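Stunstead's repair mornings are back, and the kettle is on

After a long summer break, the Stunstead repair mornings returned to the old grain hall on Givell Street this October, and it would be fair to say they were missed. The line was out past the bike racks by 10 in the morning, with people hugging toasters, table lamps and at least one accordion, and chatting away as if they had all come for the company (quite a few had, and said so).

For anyone new to town, the idea is a simple one. You bring in something that has stopped working, you sit down with a person who knows a bit about such things, and the two of you have a go at it together over coffee and a slice of something sweet. There is no charge, though there is a jar by the door, and the jar did very nicely this time. It took in $1,238, all of it going toward solder, thread, glue and the heating bill, which everybody agrees was a bit of a shock last winter.
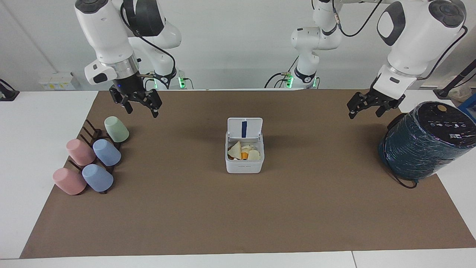
Two grippers above the work surface, one of them over a brown mat.

Clothing was the busiest corner by a good stretch. The sewing tables had a wait of up to 70 minutes before lunch, mostly for zippers and worn elbows, and a second sewing machine is now high on the wish list. The lamp table came next, and then the clocks, where a lovely old mantel clock with a painted face drew such a crowd that its owner had to ask for room to get her coat off.

The Rivivent secondhand bookstore sent over two boxes of old how-to manuals, free to take, and they were gone before the second pot of coffee. The Liu Bakery, just across the street, kept the cake plate full all morning with plum squares and those little sesame rolls that always seem to disappear first.

Repair mornings will run monthly through the spring, with doors open at 9:30 a.m. and the last item taken in at noon. Please bring any cords, screws or loose parts along in a bag, and leave microwaves at home. If you can bake, sew or simply wash cups, there is a sign-up sheet on the board inside the hall.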